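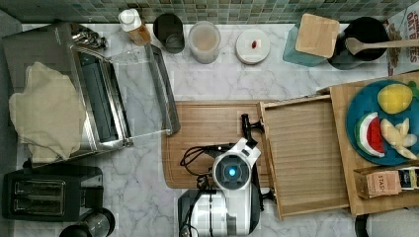
Viera Pešek was already talking when I got my coat off. She had a pot of tea going and a tin of crackers open and she wanted to know if I'd ever cooked dinner on a boat. (I haven't. I can barely cook dinner on land.)

She ran the galley on the Pikitz, a river freight boat, for most of her working life, and now she teaches people how to cook in small spaces. Her class at the Breltton community center fills up so fast that I never got a spot, which is how I ended up asking for an interview instead!

"People come in and say, my kitchen is tiny, I can't do anything in it," she told me. "I say fine, show me where you put your cutting board. And they don't have a place for it. They have a place for the bread machine."

I felt that one. I own a bread machine.

Her first season on the boat was rough. The cook she replaced, Huguette Pons, stayed on for 2 weeks to train her and mostly did it by taking things away. "I would put down a bowl and she would pick it up and wash it. I thought she hated me. Then she left, and by the second night I couldn't find a spoon, and I thought, oh, okay, Huguette."

They still write to each other. Huguette is back home and apparently still sends recipes with no amounts in them.

I asked what she actually cooked out there and she laughed. Soup, a lot of soup. Beans. Potatoes every way you can do a potato. In June the crew would buy cherries from a stand near the lock at Nzioka, and she'd make dumplings with them - one year she made 200 in a single afternoon, with the windows open and flour all over the radio.

"The captain ate them for breakfast. Cold! I was so insulted, and then I tried it, and he was right."

She doesn't miss the early mornings. She does miss the noise, and she says her apartment was so quiet at first that she slept with a fan on. When I asked if she'd ever go back, she got up to refill the pot and talked for a while about her knees.

The next class starts after the holidays. She's doing dumplings the first night, and she told me to bring my own rolling pin.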